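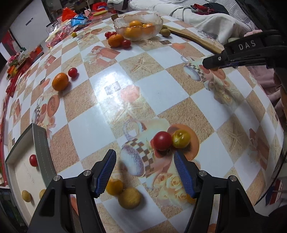
Print this article | E-mail this article

January 17, 2021
Clodagh Ó Riain, Teresa Tully and Conall Egan

4. Service Load and Promotion Outcomes

4.1 Data

The analysis in this section uses promotion files from the four faculties that adopted the Clastier reporting form. The form asks each applicant to list teaching, research and service separately, and to give hours for each service role held in the review period. Files submitted before the form was introduced record service as free text and were left out. After removing withdrawn applications and duplicates, 436 files remained. Of these, 200 were submitted by women.

Service roles were coded by two readers working from the scheme in Section 3. Roles were placed in one of 5 classes: student advising, curriculum work, hiring panels, department administration, and external representation. Where the readers disagreed, a third reader (Tadeusz Witkowska) assigned the class. Most disagreements concerned program directorships, which some departments list under curriculum work and others under administration. We followed the department's own usage when it was stated in the file and used administration otherwise.

Rank at application was taken from the personnel record. Applicants on split appointments were assigned to the department that held the larger share of their contract.

4.2 Model

The outcome is whether the application succeeded in its first round. We fit a logistic model with terms for gender, rank, faculty, years since last promotion, publication count (logged), and service hours in each class. Standard errors are clustered by department. A second model adds the interaction of gender with each service class. Both were run on the full set of files and again with the smallest faculty removed.

Service hours are self-reported, and the form gives no guidance on whether preparation time should be included. To check this, we compared reported hours with meeting schedules for the departments that kept them. Reported hours for hiring panels tracked the schedules closely. Advising hours could not be checked in this way, as most advising is not scheduled. The advising coefficient should be read with that in mind.

4.3 Results

Women reported more hours than men in student advising and curriculum work at every rank. The difference was largest among senior lecturers and smallest among new appointees. Men reported more hours in external representation. No clear difference appeared for hiring panels, where department rules on panel membership leave little room for variation.

Figure 3. Estimated probability of first-round success by total advising hours, at the median of all other variables. Solid line: women. Dashed line: men. Shaded bands show 95 percent intervals.

As Figure 3 shows, the estimated probability of success falls as advising hours rise, for both groups. The two lines run nearly parallel, and the interaction term is small relative to its standard error. The gap in outcomes associated with advising therefore comes mainly from differences in the hours carried. External representation has a positive coefficient in both models. Department administration has a positive coefficient for applicants to full professor and none that can be separated from zero at lower ranks.

Removing the smallest faculty does not change the sign of any service coefficient. It widens the interval on curriculum work enough to include zero.

4.4 Reviewer comments

For 65 unsuccessful files the written comments of the review panel were available. These were read for any mention of service. Advising was rarely mentioned. Where service was raised, it was usually to note a lack of roles outside the department. Several comments described a service record as "solid" or "appropriate" without naming any role in it. The comments were supplied in redacted form, so they could not be matched to gender, and we draw no comparison from them.

Parveen Sethi coded the comments. The coding sheet is in Appendix B.

Contact the authors | Copyright 2021 the authors | Back to top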